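Jaw drift on the left gripper, and a bowl on the floor

May 18, 2026

I had planned to write up the new firmware this week. The left gripper dropped a bowl first, so this post covers that.

The setup has not changed since February. Two hand-held Fakano grippers, one per hand, recording table-clearing demonstrations for the Odola project. Jaw opening is read from an encoder on the motor side and logged with the video. The policy trained on those logs only knows the opening the encoder reports, so if that number is wrong, everything downstream is wrong too.

Symptom

During replay, the arm closed on the rim of a steel bowl, reported a good grip, lifted, and lost it at full height. The bowl survived. The log showed the commanded opening and the measured opening in agreement for the whole lift. No fault was raised.

I reran the same episode 100 times at reduced speed with a foam mat under the table edge. It held 90 times. A failure rate like that is awkward. It is high enough to matter and low enough to pass a quick check in the morning.

Nested bowls are the hard case. One jaw has to go inside the rim, and there is not much spare width between one bowl and the next. A small error in opening puts the pad on the wrong surface, or leaves it touching the right one with hardly any force behind it. 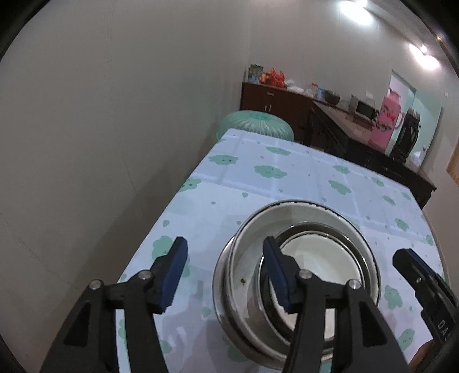 Cause

The encoder was fine. The slack was in the linkage, after the encoder, where it can't be measured. One pivot bolt on the left jaw had backed out far enough for the jaw to rock by 2 mm at the pad. Under load the jaw opened by that amount while the motor stayed put.

I had used Zudamley threadlocker when I assembled it, but I did not degrease the threads. My build notes say to degrease the threads.

Fix

1. Removed all the pivot bolts from both grippers, cleaned the threads, applied fresh threadlocker, and left them overnight.

2. Put a paint mark across each bolt head and the link next to it. A broken line means the bolt has turned.

3. Added a check to the Clegg startup script. It closes the jaws on a gauge block, pulls, and asks me to enter the dial reading. Anything over the limit blocks recording.

4. Changed the grip test in replay. It used to look at opening alone. It now needs motor current to stay above a threshold for 5 consecutive samples before the lift starts.

The last one should have been there from the beginning. Position tells you where the motor is, and I was treating it as contact.

Still open: I don't know when the bolt started to loosen, so I don't know which recordings are affected. For now every left-hand grasp after the February rebuild is flagged and kept out of training. I am going through them by hand, comparing pad position in the video with the logged opening. It is slow work.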